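Workshop Tips: Looking after the hose and cables on a small picking arm

Posted 7 November 2022

Most of the stoppages on our bin-picking bench start in the hose and cable bundle that runs down to the gripper. The arm itself needs very little. The bundle bends every time the wrist turns, and it wears out in the same few places. These notes are for the arm on the Fillard bench, but the one on the Botero bench is dressed the same way.

Before you start, park the arm, switch it to manual and bleed the air off. Wait for the gauge to settle before you touch a fitting.

Leave a proper loop at the wrist. A loop that is too tight will kink the hose when the last joint turns, and one that is too big will drag across the parts and snag on the side of the bin. Jog the wrist slowly to both ends of its travel and watch the loop the whole way. If it pulls straight at any point, let out 30 mm and try again.

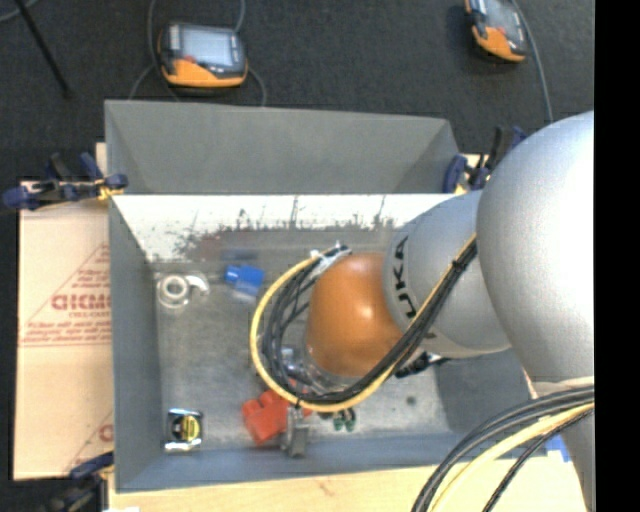

Yellow tube and black cables looped around the orange joint, with the gripper down in the bin.

Tie the cables to each other first, then strap the bundle to the arm. Use a wide strap at the top of the loop and pull it snug, no more. You should be able to roll the hose under it with your thumb. Narrow ties are fine for the cables alone, but keep them off the air hose. Trim the tails flush – a cut end will take the skin off your knuckles.

Check these every Monday:

Shiny or flat spots on the hose where it rubs the arm.
Ties that have slid down the bundle.
Connectors near the gripper that have worked loose. Push each one home and give it a light tug.
Grit on the gripper fingers. Wipe them with a dry cloth. Don't use solvent on the pads.

Clamp the bin down at the corners and check the clamps at the same time. If the bin creeps, the picks go off to one side and people start fiddling with the program when all it needs is a turn of a handle.

We change the hose each January whether it looks tired or not. Cut the new length square with a proper tube cutter. Side cutters squash the end and it will leak at the fitting. Lurix hose is a bit stiffer than the Güler we had before, so allow 16 mm extra in the loop.

When you're done, run 3 slow cycles with the air on and listen for hissing before going back to full speed.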